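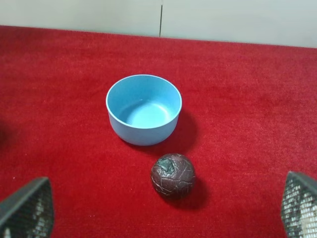
Fedbridge cell: README

Hello, and thanks for opening this before touching anything. I look after the Fedbridge cell, and these are my notes on how it's set up and kept going. Deepak Rawat built the first version, I inherited it in May, and Sarita Mittal has the other key.

What's in the folder

There are 517 short runs, nearly all of them pick and place on the red surface, saved from the wrist camera. Kusum Bhatia did the labelling. Runs from before the finger pads were changed live in old_pads, so please don't mix them in (I did once, and lost an afternoon!).

Setting up

Switch on at the wall, then the arm, then the Nusau controller. Give it about 30 seconds to settle before you load anything. Open the fingers all the way and look at the wrist view – you want a finger in each bottom corner and a clear gap between them.

Put the blue bowl down towards the wall and the brown ball in front of it, a little to the right, with a strip of red showing between the two.

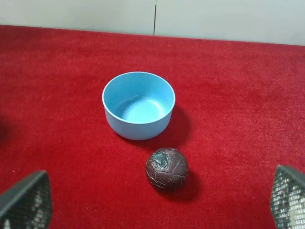
It doesn't have to be exact, and I'd much prefer it wasn't, as a bit of drift from run to run is good for the data. Just keep the ball inside the gap. If one finger looks much higher than the other, stop and re-seat the camera bracket (4 screws, do them up crosswise) before you start blaming the software like I always do.

Looking after the fingers

Wipe the grip faces with a dry cloth at the end of the day. Fluff gets into the texture and the grip goes vague. I redo the zero every 300 cycles, or sooner if Sarita starts muttering. Spare pads are in the Uniyal drawer.

Grip force is set per object in grip.txt. The ball can take plenty. Wrappers can't, so use the soft setting and pinch them low down at the narrow end, with the wide end pointing up.

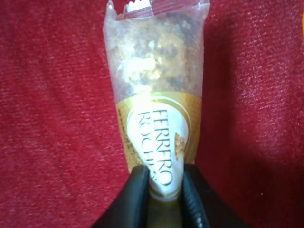 Known problems

The light comes from one side, so everything throws a shadow and the edge finder sometimes gets fooled by it. Renata Bravo has a fix half done on her branch.

The left finger sticks on cold mornings. Open and close it a few times and it frees up.

If the controller drops out mid-run, bin that run and start again from the wall switch.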